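Hand-held grippers on the mezzanine: questions we keep getting
Maintained by Treasa Hegarty for the Savel cell. Last gone over in September.

What does this page cover?

The pair of hand-held grippers used at the Savel cell on the upper level, left and right, and what you do to keep them giving usable recordings. It doesn't cover the robot arm downstairs. For that you want Liam Corrigan's notes, which are longer and in a better mood than these.

Do I really have to check them every morning?

Yes. I didn't believe it either. The instructions that came from Bevard say the grippers hold their calibration "between sessions," and they don't say how long a session is or what happens to a gripper that spends the night in a drawer under a laptop. We stopped trusting that sentence after a week of recordings had to be thrown out. The check takes 12 minutes if you don't talk to anyone.

What is the check?

Put the gripper on the table with the fingers clear. Squeeze all the way, let go all the way, and do it 20 times while watching the opening value on the laptop. The closed reading should come back to the same place each time. If it wanders by more than 2 millimeters, stop and look at the fingers before you touch the software. Ita Duggan likes to run the software calibration first and look at the fingers afterward. I have asked her for a case where that fixed anything and I'm still waiting.

Then do the other one. People skip the other one.

The marker on top looks fine to me. Why do you keep replacing it?

Because "looks fine" is what you say about a thing you read with your eyes. The tracking software wants flat, clean, hard edges between the black and the white. A corner that has lifted a little will still be detected, and that is the trouble with it: you get a position, the position is off, and no warning comes up. Run a fingernail along all four sides. If the nail catches, print a new one and stick it down again.

Use the matte paper in the cabinet by the printer. The glossy stuff was somebody's idea of an upgrade. Under ceiling lights it throws a glare across the pattern whenever you tilt your wrist.

Can I wipe the gripper down with the blue cleaner?

No. Dry cloth on the gray plastic, soft brush on anything with holes in it. The blue cleaner leaves a film. The label says it doesn't.

What about the lens?

Lens cloth, the one in the zip bag, and put it back in the zip bag. Look at the live view before and after. If you can't see a difference, the smudge wasn't the problem, and you should read the next question.

The live view is fine but the tracking jumps. Is it the gripper?

Usually not, in my experience, although the gripper gets blamed. Look at the room first. We work beside an open railing with lamps hanging over the far side, and people use the walkway. The lens is very wide and takes in all of it. A person standing still does no harm that I could ever measure. A line of people moving behind your hands while you face them is another matter, and a bare white ceiling gives the tracking very little to hold on to if you tip the gripper up and leave it there.

Turn so that you have the table in view, move slowly for the first few seconds, and try again. If it still jumps with the table in view, then I'll believe it's the gripper.

Should we put up a curtain?

Deirdre Hennessy has a quote for one. I would like to see a recording that a curtain would have saved before we spend the money. So far the bad ones I've looked at were a lifted marker, a loose finger screw, and a full memory card.

How tight should the finger screws be?

Snug with the short key, held near the bend so that you can't lean on it. The screws go into plastic. The Vundwood site put a torque figure in their own page, and I've left it out here on purpose — they have different fingers, and it was never clear to me who measured it.

After tightening, do the squeeze test again from the start. Yes, all of it.

When do the fingertips get changed?

The printed schedule says every 7 weeks. Tips don't know what week it is. Change them when the gripping face has gone shiny or when the pair no longer meets along its whole length. Hold the closed fingers up to a light and look for a gap. Always change both tips on a gripper together, and write it in the log, with your initials, even if you think you'll remember.

One gripper feels stiffer than the other. Is that a fault?

Maybe. First swap hands. Most of the stiffness reported to me has followed the person's left hand and stayed out of the gripper altogether. If it does follow the gripper, look for grit in the slide and brush it out. Don't oil it. Selma Popescu oiled one as a trial, with my agreement, and it was smooth for two days and then it was worse than before.

Can I record both grippers with the microphone on?

You can. Say the gripper, the task and "start" out loud, then wait a moment before moving. Spoken notes have saved us more than once when the log and the files disagreed. They are no help at all if you mumble them at your collar.

Who decides that a gripper is out of service?

Whoever is holding it. Put the red tag on, write down what you saw (what you saw, please, without the diagnosis) and leave it on the shelf. I'd much sooner clear a good gripper than sort through a day of files from a bad one.

How do I know any of this has worked?

You don't, until somebody replays the recording. A green light on the laptop tells you a file exists. Replay the first one of the day before you make the second.
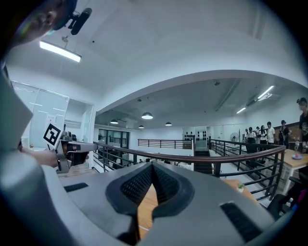 Deirdre Hennessy would like it added that the squeeze test catches loose screws and very little else, that she has had a gripper pass all 20 and still drift by lunch, and that the morning check ought to be repeated after the break if we're going to be strict about it. She also says the curtain quote is still good.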